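Reinstatement of medical licenses in Skostau

Reinstatement of a medical license in Skostau is the process by which a physician whose license has been revoked, surrendered or allowed to lapse may apply to practice again. It is handled by the Skostau Medical Register, the licensing body for physicians in the territory, under the Health Practitioners Act and the Register's own bylaws. Reinstatement is separate from an appeal. An appeal asks a court to change the original decision, while a reinstatement application accepts that the decision stands and asks for a new license to be issued.

The current rules took effect on Apr 1, 2021. Applications filed before that date were decided under the older rules, even where the hearing was held later.

Background

Skostau has licensed physicians through a single register since the merger of the two district registers, which had their offices in Volis and Gemwood. The Volis register allowed a physician to apply for reinstatement at any time after revocation. The Gemwood register did not allow it at all, although a physician who had surrendered a license voluntarily could apply for a new one in the ordinary way. The merged body kept the Volis approach for several years, with few changes beyond a new form.

Complaints about the process came from both sides. Physicians said that the waiting time for a hearing could not be predicted and that written reasons were often short. Patient groups objected that complainants were not told when a physician had applied to return. In one case, a former patient learned of a reinstatement from a sign outside a clinic in Gemwood. A review of the bylaws followed, and most of its recommendations were adopted in the present rules.

Waiting period

A physician whose license was revoked after a finding of professional misconduct must wait at least 3 years before applying. The period runs from the date of the revocation order. If the physician was suspended while the charges were pending, time spent under suspension is not counted.

A physician who surrendered a license while under investigation is treated in the same way as one whose license was revoked. Before the current rules, surrender carried no waiting period, and some investigations were closed without a finding once the license had been given up. The Register may now finish an investigation after surrender and enter its findings on the file.

No waiting period applies to a license that lapsed for nonpayment of fees or because the physician moved away or retired. Such a physician must show recent practice elsewhere or complete a period of supervised work.

Application

The application is made in writing to the registrar. It must include a statement of what the applicant has done since leaving practice, a criminal record check, proof of any treatment or training ordered at the time of the original decision, and the names of 2 physicians willing to give references. Referees may not be relatives or former business partners of the applicant.

Applicants must also show 100 hours of continuing education completed in the year before filing. Courses in ethics and record keeping count toward the total. Hours completed as a condition of an earlier order do not.

The registrar checks that the file is complete but has no power to refuse an application on its merits. An incomplete file is returned with a list of what is missing. The applicant may send it back once without paying a second fee.

Notice to complainants

Once a file is complete, the registrar must write to every person whose complaint led to a finding against the applicant. The letter is sent to the last known address and explains how to make a written or spoken statement to the panel. Complainants are not required to reply. A statement may be made through a lawyer or support person, and the panel may hear it with the applicant out of the room, provided that the applicant's lawyer is present or a transcript is supplied.

Where a court has ordered that a complainant not be identified, the same protection applies to the reinstatement hearing and to the published reasons.

Hearing

The hearing must begin within 240 days of the date the file is complete, unless the applicant agrees to a later date. Hearings are held in Volis and are open to the public, although a panel may close part of a hearing to protect health information. The panel has a majority of physicians, and at least one member must come from outside the profession. A person who sat on the original discipline panel may not take part.

The burden is on the applicant. The panel considers the seriousness of the original misconduct, the applicant's conduct since then, the risk to patients, and whether conditions could reduce that risk to an acceptable level. Remorse may be considered but is not required.

Outcomes

A panel may grant a full license, grant a license with conditions, or refuse the application. Common conditions include a practice monitor, a chaperone for certain examinations, limits on prescribing, and a ban on solo practice. Conditions appear on the public register for as long as they are in force. A refused applicant may try again after a further wait set by the panel.

The leading court decision is known as the Asante ruling, after the clinic that was a party to the case. The court held that a panel must explain why conditions would not be enough before it refuses an application on grounds of patient safety. It also held that an employer's wish to hire the applicant carries little weight. Panels now deal with the question of conditions under a separate heading in their reasons.

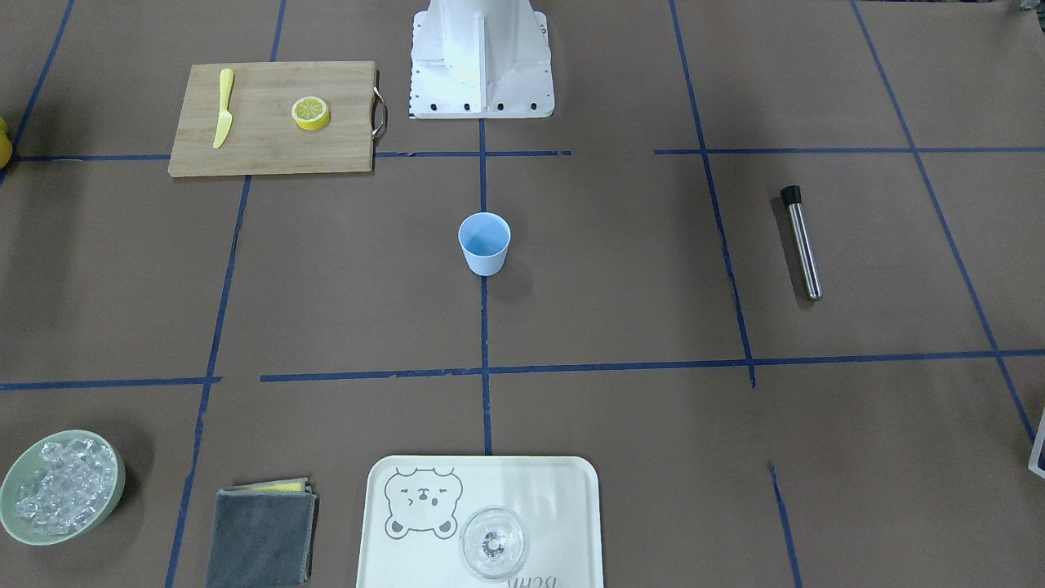
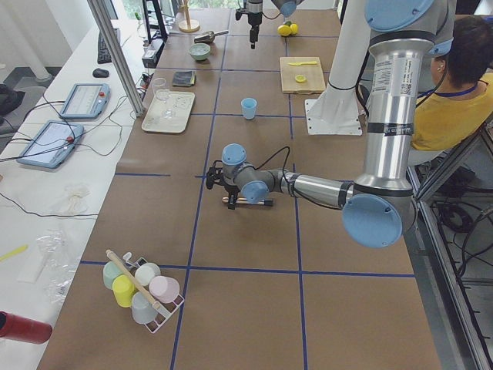 Brown work surface divided by strips of blue tape (both views).

See also

Health Practitioners Act (Skostau)
Interim suspension
Voluntary surrender of a license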